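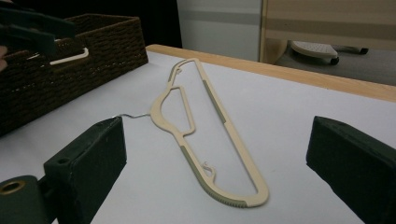 *A cream hanger between the dark green fingers of a hand-held gripper, with the woven basket behind it.*

Westatby has begun comparing two sets of finger pads for its hand-held gripper, using plastic clothes hangers as the test object. The work started in October and is led by Akinyi Biwott, with Su-bin Byun handling the camera settings.

The current pad is a flat textured one. The candidate, supplied by Zusten, is softer and slightly thicker. Both fit the same finger block, so the camera mounting and the opening width stay the same throughout. Each pad will be used for 145 picks from a white tabletop, with the hanger turned to a new angle before each pick.

Hangers were chosen for their shape. The frame is slender and open, it lies low against the table, and the wire hook moves the balance point away from the middle of the bar. Grip strips let into the plastic add a second surface, and a finger that closes half on rubber and half on bare plastic tends to twist the hanger as it lifts. Biwott's team logs this twist separately from outright drops.

"We had been scoring a pick as good if the hanger left the table," Biwott said. "With the twist recorded we can tell a good grasp from one that is about to fail over the basket."
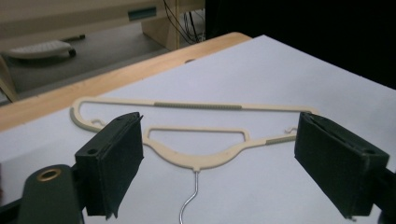 *Hanger lying crosswise between the padded fingers, wire hook towards the operator's side.*

The second part of the trial concerns the camera. Byun is comparing 2 exposure settings, the automatic one and a fixed one. Pale plastic on a white top gives little contrast, and the thin wire can be lost when the automatic setting brightens the view. The fixed setting keeps the wire but darkens the background, and operators have asked for a further check under evening light before it is adopted.

Pad wear is inspected after every 12 picks. Lower edges get most of the attention, as they touch the table first on a shallow approach. Any pad that lifts from its block is replaced and the run is marked.

Eliécer Henao will repeat 4 of the runs at the Surnia site with a different operator, to see how much of the result depends on the hand holding the tool. Pad scores and exposure results will be issued together once those runs are complete.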